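Home Reviews Arms Grippers Software About
Search this site Go

Hillance tabletop arm kit with the Odard two-finger gripper: four months of use

Reviewed by Andor Szalai
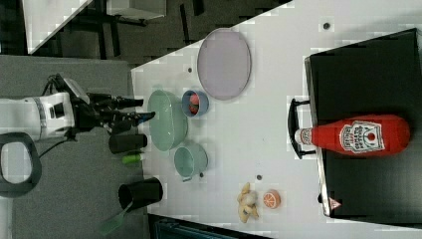 Tormod Ekström wrote to me, after I published the first notes in April, that a kit at this price should come with its own fixtures and its own table plan, and that he lost most of a week on drilling and measuring before his arm did anything useful. I agree with him on the table plan. With the fixtures I had less trouble, but I already owned a drill press and he did not.

I bought the kit for 1,565 dollars from Erkness, with my own money. For this you receive the arm, the gripper, the cables, the controller box and a license for the Hillance software for one year. After the first year the license costs 400 dollars. This is written on the order page, but in small letters, and I noticed it only when the invoice came.

My use is kitchen-type tasks with toy food and plastic dishes. Bowls, an oval plate, cups, a ketchup bottle, a tray with a handle. I chose such objects because they are cheap to replace and every one of them asks for a different grasp.

Setup

The printed manual is short and good. The arm was moving at the end of the first evening. The calibration of the small camera took longer, because the manual describes an older mounting bracket and the holes do not match. Erkness support (I was answered by Higinio Zamudio, very polite) sent me a corrected page the next morning. I think this page should be in the box.

The gripper

This is the best part of the kit. The fingers are long and thin, and they go down over the rim of a bowl without pushing the bowl away. With the oval bowl it is better to approach from the narrow end. The small bowl with the blue rim is the easiest object I have, and I use it to check everything after an update.

Flat things are more difficult. The plate has a raised rim, but the rim is low, and the fingers must come almost parallel to the table. In my trials the arm refused this pose many times and reported a joint limit. A thin handle such as the one on a spatula is also a problem if it stands in a cup, because the cup wants to come up together with it. I put some weight in the bottom of the cup and then it was acceptable.

The ketchup bottle can be grasped well across the body. By the cap it slips, and the cap is smooth, so I do not blame the gripper for this.

Software

The recording of movements is simple. You guide the arm by hand, you press the button, you save. Editing afterwards is weak: you cannot cut out one bad second in the middle — you must record the whole movement again. The names of saved movements can have no spaces, and the program tells you so only after you press save.

Noise is low. I work in the same room and can speak on the telephone while it runs.

What I would change

A table plan on paper, at full size. A longer cable for the camera. An editor with a real timeline. And the license price in normal letters.

My rating is four stars from five for the hardware and 2 from five for the software. If you already write your own control code, take the kit. If you want to depend on the Hillance program, I would wait for the next version.

Related reviews
Acheampong parallel gripper, long-term report
Odard spare fingers: soft or hard?
Agnes Skinner tests three low-cost controller boxes
Cable guides for small arms
Taras Skoryk on camera calibration at home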